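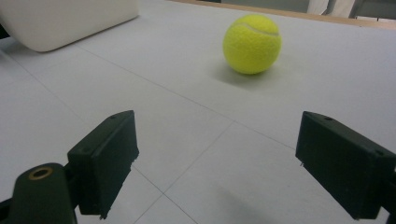 Do you need to know how to program to teach a robot to pick something up? For the kind of teaching I have been doing, all you need is a hand and some patience, and somebody else handles the programming later.

I have been recording demonstrations for a small project called Wonusmont since March. The job is to do a simple thing over and over with a hand-held gripper so that a robot arm can later learn to do it too. There is no arm in the room when I work. I squeeze the handle, the fingers close, and the camera on the tool keeps a record of what the tool saw and how it moved.

My object for the last stretch has been a tennis ball. The target was 2,000 good pickups and I finished with 2,079, mostly because I kept going one evening after I had lost track. Sevim Dönmez went through the whole set and threw out more than I expected, so the number that will get used is lower. I haven't asked how much lower.

What gets thrown out is mostly hesitation. If I start toward the ball, stop, think about it, and go again, the recording teaches the stop along with everything else. The same goes for bumping the ball and chasing it. We do keep a few of those, marked separately, because a robot will bump things too and should have some idea of what to do next. But a clean pickup should look like one motion.

My habits changed after the first few sessions. I start with the fingers fully open every time now. I used to leave them half closed from the last try, and then the opening happened somewhere along the way in, at a different point each time. I also come in from more directions than feels natural. Left to myself I approach everything from the same side at the same height, and a robot trained on that will be lost as soon as the ball is somewhere else.

Speed was the other one. I was going at the pace I would use with my own hand, which is too quick. Now I take roughly 6 seconds from start to lift. It feels silly for a ball, but the recordings line up better and fewer come back to me.

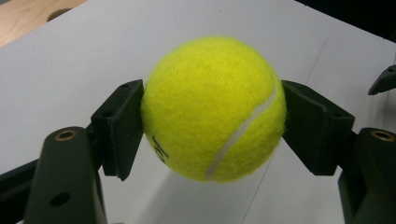 Kadir Duman wrote in after my last post to say that he gave up on hand-held tools and went back to driving the arm by remote control. With a hand-held gripper, he says, you make moves your wrist can do and the arm can't, and you only find out when the training is over. With remote control the arm itself limits you, so every demonstration is one it can repeat. He would take 8 slow sessions on the real arm over a month of fast ones at a table.

He has a point about the wrist. I twist mine a lot near the end of a grab, and Sevim has sent back recordings for exactly that. Her fix was to have me keep my elbow out and turn from the shoulder, and it helped some. But I tried remote control at Skokach last year and I was bad at it. There was a small delay between my hand and the arm, and I spent the whole session correcting for things that had already happened. A lot of what I recorded was me being nervous. With the tool in my hand I can feel when I have hold of something, and I think that shows up in the data – or at least Sevim complains less.

Kadir also asked if I release the ball in the recording or cut it before that. I include the release. Lower it, open, back away, then stop. I used to end the recording right after the lift and had to redo a good number of them, because the plan is for the arm to set things down as well.

The next set is cups, with and without handles. I expect the ones with handles to be harder, as there are two sensible ways to grab them and I have been told to pick one and stick with it. I haven't picked yet.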